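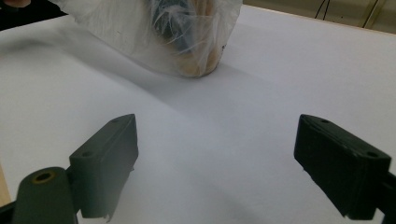

Las bolsas de plástico en casa: cuáles guardamos y cuáles no

Queridos lectores del boletín, en el número de agosto prometí escribir sobre las bolsas, y varios de ustedes me lo recordaron por correo con mucha paciencia. Les agradezco. Pido disculpas también si alguna palabra no es la que se usa en su país, porque el español lo aprendí ya de adulta.

En mi familia las bolsas se guardaban siempre. Había un cajón en la cocina que no se podía cerrar bien, y dentro vivían bolsas de la panadería, de la farmacia y de la ferretería. Cuando me mudé a Skekbridge hice lo mismo durante años. Este verano vacié el cajón completo y lo ordené sobre la mesa, y en esto tardé 90 minutos, con pausa para el café.

La primera separación que hice fue por el uso anterior. Las bolsas que tuvieron carne o pescado crudo no las conservo, tampoco lavadas. Las que tuvieron pan, fruta entera o verdura seca las sacudo, las limpio con un paño húmedo y las dejo abiertas sobre el escurridor hasta el día siguiente. Si se guardan con humedad adentro toman un olor que después no sale - y este olor pasa también al pan.

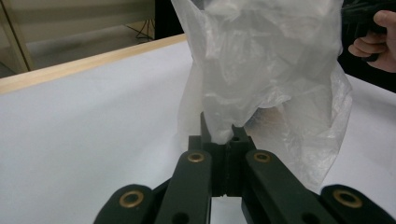

Última modificación de esta página: agosto, 18:40 h

La segunda separación es por el estado. Una bolsa muy arrugada puede servir todavía para muchas cosas, pero no para congelar, si los pliegues ya tienen pequeños cortes. Para comprobarlo lleno la bolsa de aire, cierro la boca con la mano y aprieto despacio cerca de la mejilla. Se siente el aire enseguida. Las que pierden aire las uso para envolver zapatos en la maleta o para llevar el paraguas mojado.

Me preguntaron también por el congelador. Yo compro para esto bolsas nuevas, en la tienda Mayrhofer, que las vende en paquetes de 60. Escribo con lápiz graso el contenido y el mes. Antes pensaba que iba a recordar qué era cada cosa, y una vez descongelé caldo de pescado para hacer un postre.

Para guardar las bolsas limpias probé el sistema de doblarlas en triángulo. Quedan muy bonitas, pero yo no tengo la constancia. Ahora las aliso con la mano, las doblo a lo largo y las pongo de pie en una caja de zapatos. Cuando la caja está llena, no entra ninguna más hasta que sale otra. Con esta regla llevo tres meses y el cajón de la cocina lo ocupan otra vez los manteles.

Lo que sobra lo llevo al punto de recogida de la calle Pesov. Allí reciben solamente plástico blando, limpio y sin etiquetas de papel. Las etiquetas se despegan mejor con un poco de aceite de cocina, dejándolo actuar mientras se lava la vajilla. Los tickets y las grapas hay que quitarlos antes, en casa, que en el mostrador siempre hay fila.

Una lectora escribió que el taller Dralleo enseña a tejer bolsos con tiras de bolsas viejas. Fui a mirar. El trabajo es más lento de lo que yo imaginaba, con un ganchillo grueso y bastante fuerza en la muñeca, pero los bolsos aguantan bien las patatas. El próximo curso empieza en otoño y las plazas se piden en el propio taller.

Para el siguiente número preparo un texto sobre los frascos de vidrio y sus tapas. Si tienen un buen método para quitar el olor a pepinillo de una tapa, escríbanme, por favor - yo todavía no lo encontré.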